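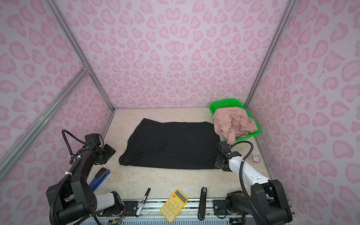 3.2 Colour loss in black cotton after repeated household washing

Garments were bought new from a single supplier (Britum) and divided between two detergents, a liquid sold for dark fabrics and a standard powder. All were washed at 30 degrees in the same front-loading machine, spun at 600 revolutions per minute and dried flat indoors. Colour was read after every fourth wash at 8 fixed points on each garment, following the layout used by Çetinkaya in earlier work on dyed knits. Points on seams and hems were recorded separately and are not included in the means.

Figure 3. Mean lightness of black cotton garments by number of washes, for liquid and powder detergent. Higher values indicate greater loss of colour. Bars show one standard deviation.

Loss of colour was greatest in the first 8 washes under both treatments and slowed after that. Garments washed in powder were lighter than those washed in liquid at every reading, although the bars overlap until wash 12. By wash 28 the two groups were clearly apart.

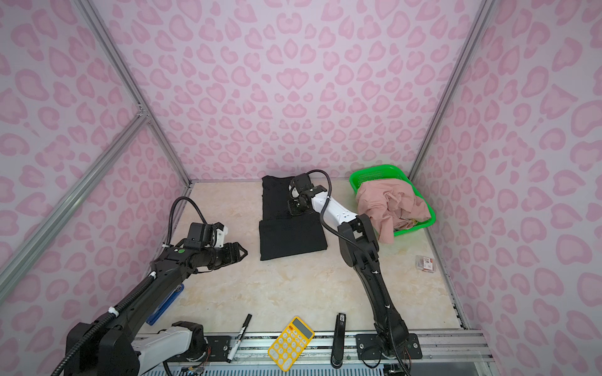 Readings at the seams followed a different course. Wear along folded edges exposed undyed fibre at the core of the yarn, and the change there went on at a near constant rate to the end of the trial. The choice of detergent had little effect on it — a result in line with the Rudevier trials, where seam fading was put down to rubbing in the drum.

Water hardness was not controlled. The local supply was tested in December and again at the close of the trial, and the difference was small, but a softer supply may narrow the gap between the two detergents. A second batch from Bremon, made up of 74 garments in a heavier knit, was left out of Figure 3 because its starting lightness varied too widely. It is treated in Section 3.4.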